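Lost property, and what we are doing with it

October is when the Drumcombe walking group newsletter traditionally admits that the summer is over, and so to the matter of the cupboard.

The cupboard at the back of the hall now holds 24 single gloves. We had assumed that by the law of averages two of them would match. They do not. There are also 13 water bottles (one with something growing in it, now outside), a very good flask, and a left boot. How a person walks home from Jonport in one boot is between them and their sock.

Kenna Pringle has kindly offered to sort the lot before the winter programme starts. Her rule is simple. Anything with a name in it gets a phone call, anything without goes on the table at the next tea, and whatever is left at half past four goes to the charity shop. Please don't ring her to describe your gloves. They are black. They are all black.

Hats are a separate problem. We are a group that takes its hats off at the top of a hill, puts them on a wall to admire the view, and then walks away from the wall. The Aranda ridge must by now be the best-dressed wall in the county. I have lost three up there myself and I write the reminders.

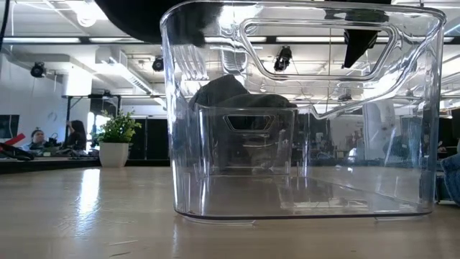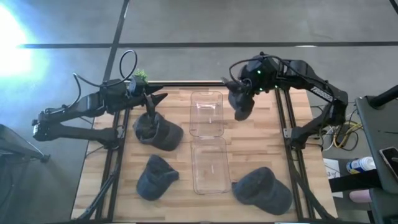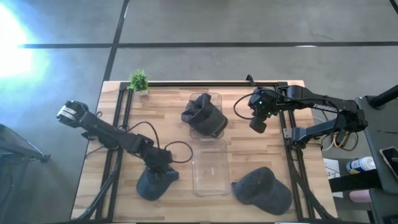
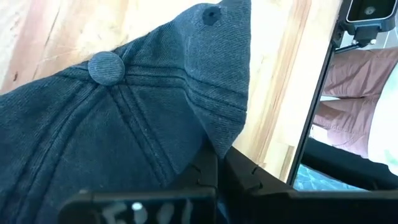
Clear bins and trays, and dark caps.

Several of you have asked whether we could simply have name labels printed. We looked into it. The smallest order the printer would take was 3000, which would see every member through to the next century with enough over for the dogs. A laundry pen costs very little and most of you own one already, in the drawer with the string.

The left boot is a size nine, brown, and quite recently resoled. If it is yours, bring the right one along so that we can be sure.

Lastly, the Trater walk leaves from the lower car park this time, as the top one floods. Bring lunch, a waterproof and a torch, and please take all of them home again.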